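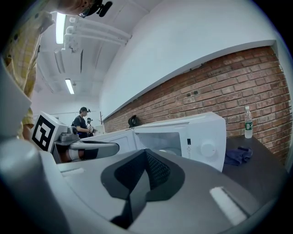
**Week 4 handout: why food heats unevenly**

Welcome back! Last time we finished with conduction in metals, and I promised we'd get to something you can eat. This week is microwaves, and I love this topic, so please stop me if I run over.

## The wave

Household ovens run at 2.45 GHz. Divide the speed of light by that and you get a wavelength of 12.2 cm (do it yourselves once, it's a good habit!). The waves bounce off the metal walls and overlap, and you get a standing pattern with strong spots and weak spots. In the simplest case the strong spots sit half a wavelength apart, so 6.1 cm. A real cavity is messier because the pattern runs in three directions at once.

## What the water does

A water molecule is lopsided: slightly negative at the oxygen end, slightly positive at the hydrogen end. The electric field keeps flipping and the molecules keep trying to line up with it, bumping their neighbors as they go. Those bumps are the heat. Two things to hang on to:

- 2.45 GHz is **not** a special resonance of water. You will read this everywhere, and it's wrong.
- Ice absorbs far less than liquid water. Its molecules are locked in place and can't turn easily. Think about what that means for a half-thawed lasagna!

## Depth

The waves fade as they go into the food, and in most moist foods they've lost much of their strength within a few centimeters. The middle of a thick dish warms mainly by conduction, the same slow process from last week. That's why packages tell you to let the dish stand.

## Lab: chocolate and a ruler

Work in groups of 4. Take out the turntable, put a flat plate of chocolate in its place, and heat in short bursts until you see the first melted patches. Stop there, measure between neighboring patches, double it, and multiply by the frequency. Kojo Bonsu's group got within a few percent last October, and I still have their plate sketch on my door.

Write-up is 2 pages, to Noemi Farina. Include your raw distances, even the ugly ones.

**Reading:** Barbieri, chapter 4, up to the section on dielectric loss.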